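Cuaderno de taller – análisis de rendimiento, Villanueva
22 de abril de 2020

Sigo con los datos de pretemporada. Wagner Conceição me pasó anoche los registros de los chalecos GPS y faltan 3 jugadores: dos centrales y el lateral izquierdo. En el servidor aparecen las carpetas, pero vacías. He escrito a Torunn Isaksson para que busque la copia de diciembre.

Lo que sí está completo es la serie de esprints. Con el umbral antiguo salían demasiados esfuerzos cortos en los extremos, así que lo he subido y he vuelto a pasar los 18 partidos. El cálculo tarda unos 50 minutos en el portátil. Dejarlo siempre para la hora de comer.

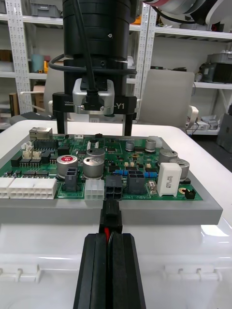 Con el umbral nuevo, los extremos bajan y los mediocentros se quedan casi igual. Me cuadra con lo que decía Aslak Magnusson de las presiones tras pérdida: muchas carreras de ida y vuelta que no llegan a velocidad máxima. Falta separar los minutos con marcador a favor. Hugo Le Goff los tiene etiquetados a mano hasta la jornada 42 – pedirle el archivo, no rehacerlo.

Pendiente también el balón parado. El vídeo del campo de Turberg va desfasado respecto al GPS y el desfase crece en la segunda parte. Probé a alinear con el saque inicial y con el del descanso por separado. Mejora, pero en los córners finales sigue mal. No usar esos córners en el informe.

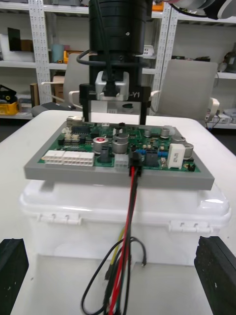

Anotado por Njål Fagerlund – área de datos, Villanueva

Revisado con Wagner por teléfono. Prefiere que el informe para el cuerpo técnico lleve solo distancia a alta intensidad y número de esprints, sin el índice de carga. De acuerdo, aunque guardo el índice en la hoja aparte.

Para la próxima sesión:
– recuperar las carpetas vacías
– pasar el umbral nuevo al filial
– preguntar a Torunn si el reloj del vídeo se puede fijar antes de grabar

La hoja vieja queda en la carpeta Trernov, sin borrar.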